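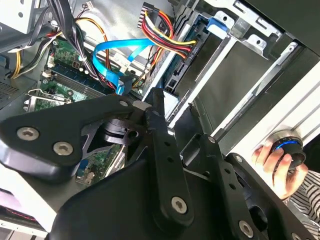
Week 3: What's Inside the Box

I'm skipping the history part tonight (it's in the reader, page 17) so we can get straight to memory and storage, my favorite bit! Memory is your desk, storage is the filing cabinet, and a bigger desk means less getting up. For next time, do problems 1 to 20 and read Heydari's chapter on power supplies. If a 300 watt unit feeds parts drawing 233 watts, how much is left over? Show your work, please.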